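Skewering things, slowly

I have been suspicious of home robot arms for as long as people have been telling me to get one. My objection has always been the same. By the time you have bolted the thing down, wired it, calibrated it and argued with the software, you could have done the job by hand and had lunch. So it was probably inevitable that I'd end up in a shared workshop in July, wearing two jumpers, helping to build one.

The workshop is called Ollness and I pay my share of the rent there like everybody else. The arm is called Joditz, which was not my choice. Lensa Kahsay started it, I got roped in on the gripper side, and Apostolos Christodoulou drifts over from the lathe to tell us what we've done wrong. He is usually right about the mechanics and usually wrong about the code.

The job we settled on sounds like something out of a kids' party. The arm has to pick up a thin metal rod and use it to go after small soft white lumps in a tray. I'd wanted to start with blocks. Lensa said every robot on the internet can pick up a block and she'd rather fail at something worth failing at. I grumbled and then went and printed fingers.
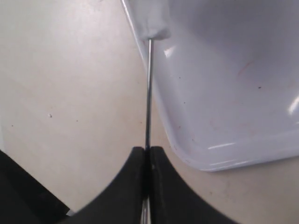 Fingers have eaten most of my evenings. The first pair were flat-faced and far too polite, and anything narrow rolled straight out of them. The second pair had a groove down the middle that fitted one diameter of rod perfectly and no other diameter at all. The ones on there now are black and curved, tapering to rounded tips, and they pinch from both sides low on the rod, so there's a long stretch of thin metal standing up above them with the off-white end at the top. I like how that looks. I'm less sure I like what it does. A small error at the fingers becomes a big error at the far end, and no amount of clever software changes the geometry. I said so at the time and was told I was being gloomy.

The arm itself is a kit from Brurent, with two of the joints replaced after the originals developed a wobble you could feel with your hand. I won't go through the whole saga. I will say that the manual promises "effortless setup" and that I spent 54 minutes one night looking for a connector the manual calls by two different names. I timed it out of spite.

Then there's the controller board. We named it Górecki, after a long argument about what to play on the workshop stereo, and it has a habit of dropping its settings when the power is cut the wrong way. The right way is to park the arm, close the gripper, wait for the light to settle and then switch off at the wall. The wrong way is everything else, including what most of us do at ten at night when we want to go home. There's a note taped to the switch now. I've ignored it twice.

Calibration is the part I distrust most. You drive the arm to a known spot, tell the software where that spot is, and repeat until it agrees with you. What bothers me is that it always does agree with you in the end. You can feed it a slightly wrong table height and it will cheerfully build a whole picture of the world on top of that mistake. We did that for most of a week. Every move looked fine until the arm went low, and then it came in high or it came in hard, depending on which side of the table it was working.
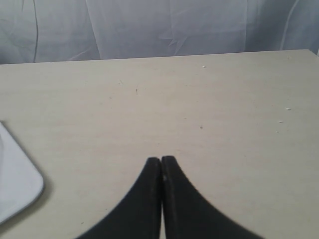

Lensa found the cause, and it was a dull one. The table wasn't level. One leg had been packed up with folded cardboard by somebody long before us and the cardboard had squashed. We took the lot out, levelled it properly, and did the whole calibration again from the start. I was in favour of leaving the tilt in and correcting for it in software, which I now admit would have been a rotten idea. It would also have been quicker, and I'd like that noted.

We hung the cloth up behind the table after that. The wall back there has shelves on it, and the shelves have everybody's projects on them, and the vision side kept taking an interest in someone's half-built clock. I didn't think a bit of fabric would make much difference. It did make some. It's creased to blazes and I keep meaning to take an iron to it, but the software doesn't seem bothered by wrinkles the way it was by brass gears.

As for whether it works, that depends on who you ask and how generous they're feeling. I keep a tally in a notebook. We've logged 200 attempts now and I refuse to publish a success rate, mostly because the three of us can't agree on what a success is. Lensa counts it if the rod ends up where it was sent. I don't count it unless something useful has happened to one of the lumps. Under my rules the arm is having a very poor winter.

The tray gives its own grief. It's shiny, it has a raised rim, and the rod likes to sit across that rim at a slant when you put it down. That gives the fingers a bit of clearance underneath, and it also means the height of the rod changes along its length, so where you grab it matters. We tried resetting it by hand to the same place each time. I've come around to thinking that was cheating. If it only works when a person has laid everything out just so, then the person is doing the clever part.

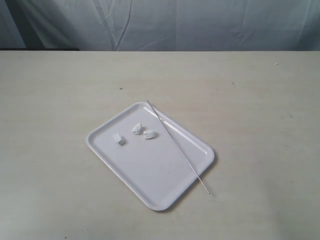 Apostolos Christodoulou reckons I've got this backwards, and that a fixed starting position is simply how you find out which bit is broken. Change one thing at a time, he told me, and leave the mess for later. He also said that if I wanted chaos I could tidy the workshop myself and see how I went.

He has a point, which is annoying. So the plan for now is the same layout every time until the pickup stops surprising us, and then we start nudging the rod around. I've asked for a shorter rod as well. Lensa says no. I've started printing a third set of fingers anyway, with a softer pad on the inside, and they'll be done some time after midnight if the printer doesn't jam.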